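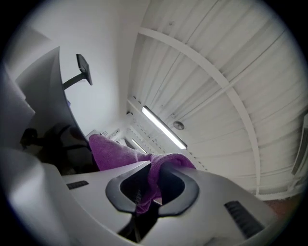 Progress report to Orkoven, second reporting period
Project: cloth handling with hand-held grippers
Prepared by Imad Masri, Stilow

1. Status

Work in this period centered on the April open day at the Kerby site, which was milestone 2 in the grant agreement. The milestone is complete. Collection passed 537 usable recordings, against a year-end target of 1,000.

2. Open day

Visitors attended in two sessions, the first starting at 10:00 a.m. and the second at 1:30 p.m. The sign-in sheet lists 104 names. Each session opened with a short talk on the grant and moved to the work area, where operators ran the cloth tasks with the hand-held gripper: pick up, fold once, wipe, and return to the bin. Visitors could then try the gripper themselves under supervision.

The microfiber cloths were the hardest items for new users. Most took hold of too much fabric, so the cloth bunched between the fingers and would not lie flat on release. Trained operators grip near a corner and have less trouble. Recordings made by visitors are stored separately and are not included in the total above.

The afternoon session ran over by 20 minutes. The talk will be shortened if the event is repeated.

3. Equipment

The rubber fingers held up through both sessions. One pair was replaced afterward for wear at the tips. Doherty has quoted a lead time of six weeks for further sets, and an order has been placed from the consumables line.

4. Issues

Thin cloths are still underrepresented in the recordings. Labeling is behind collection by three weeks. A second labeler starts next month and the gap should close before the next report.

5. Next period

Collection continues on towels and thin cloths. The operator guide will be revised to cover corner grips. No change to the budget is requested. Orkoven staff who missed the open day can arrange a visit to Kerby through the project office.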